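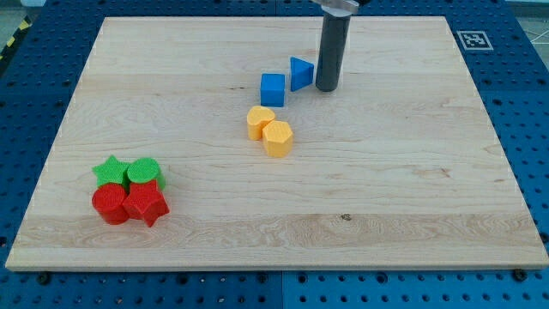
About Gradlow

Gradlow reads the small print of the benefits system and writes down what it says. We started because we had stopped believing press releases, including the ones we agreed with.

A minister announces that a payment is being "simplified". A newspaper says scroungers are to blame, a charity says families will be ruined, and three months later a brown envelope arrives that matches none of it. We would like to know what the rules say before the envelope comes. So we get hold of the regulations, the guidance given to decision makers and whatever tables have been published, and we go through them slowly.

Who we are

The site is edited by Hamisi Okoth, who spent 19 years handling benefit appeals and has a low opinion of most things written on the subject. There are 4 of us on the payroll. We work from two rooms in Marar and answer our own phone, though not always quickly.

We are a private company. We considered becoming a charity and decided we would spend too much time being polite to people.

What we cover

Mostly payments to families: child benefit, tax credits, help with childcare, and what happens to all of these when one parent works abroad or the couple splits up. We also look at housing costs when we have the time. We don't cover pensions. Other people do that well enough.

Our longest piece of work so far is the Cimness file, a set of 1,000 refusal letters sent to us by readers with their names taken out. We were told by several people who ought to know that the letters would show a pattern of deliberate refusals. Perhaps they do. What we have found up to now is a lot of standard paragraphs pasted in the wrong order, and we aren't prepared to call that a plot. Readers who send us letters are, of course, the ones who were turned down, and the file can't tell anyone how often claims go wrong in general. Please don't quote it as if it could.

Who pays for it

Readers' subscriptions cover most of our costs. The rest comes from training days we run for advice workers, and from Skitico, a payroll software firm that pays us to check its wording on family benefits. Skitico has no say in what we publish. You would expect us to write that sentence whether it was true or not, so we put the contract on the site each December and you can read it for yourself.

We take no money from political parties and have yet to be offered any.

Mistakes

We make them. Corrections go at the top of the article, with the old wording left in. If you think a figure is wrong, send us the page you are relying on. "Everyone knows" doesn't count as a source, and neither does a think tank's summary of its own report.

We can't advise on individual claims. Try your local advice centre, and take the letter with you.

Page last changed 8 February 2018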